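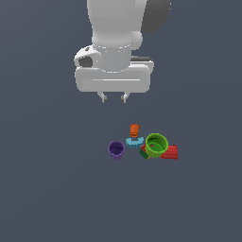

Asunto: Re: [masa-madre] Harina de centeno y panes que se quedan bajos
De: Mansa Dankwa
Para: lista masa-madre

¡Hola a todos!

Contesto por partes, que el mensaje de Kwofie me ha dado muchísimas ganas de encender el horno.

Kwofie escribió:
> Llevo desde mayo intentando un pan con bastante centeno y siempre
> me sale bajo y con la miga húmeda. Uso 400 g de harina en total,
> de los que 100 g son de centeno integral, y 300 g de agua. Lo dejo
> fermentar toda la noche en la cocina. ¿Le falta amasado? ¿Le sobra
> agua? Mi masa madre sube bien, o eso creo.

Yo no tocaría el amasado. El centeno apenas forma gluten, así que por mucho que insistas no vas a conseguir esa bola tersa del trigo (yo me pasé un invierno entero peleándome con eso, con la encimera hecha un asco). Lo que miraría primero es la noche en la cocina. En verano es larguísima para una masa con centeno, que fermenta deprisa y se viene abajo sin avisar. Prueba a formar el pan por la tarde y meterlo en la nevera, ya verás qué cambio.

El agua me parece bien si la harina blanca es de fuerza. Si es floja, baja un poco y ve añadiendo a ojo.

Otra cosa: ¿cuánto esperas antes de cortarlo? Yo a los de centeno les doy un día, y a los que llevan casi todo centeno, 36 horas envueltos en un paño. La miga se asienta y el sabor mejora una barbaridad — el segundo desayuno es siempre el bueno.

Para la masa madre, yo la refresco dos veces antes de hornear y la uso cuando está en lo más alto, con la superficie todavía abombada. Si ya se ha hundido por el centro, le doy otro refresco y espero.

Luma preguntaba el otro día por semillas. ¡Sí, pero remojadas! Las de lino se beben el agua de la masa si van secas. Yo las dejo en un cuenco la noche anterior y las añado con lo que quede de líquido, que está buenísimo.

Y si alguien tiene todavía la receta del pan negro con melaza que pasó Endo, que me la reenvíe, por favor. La tenía apuntada en un papel y ha desaparecido.

Kwofie, cuéntanos cómo te sale el próximo, aunque sea plano como una baldosa.

Un abrazo,
Mansa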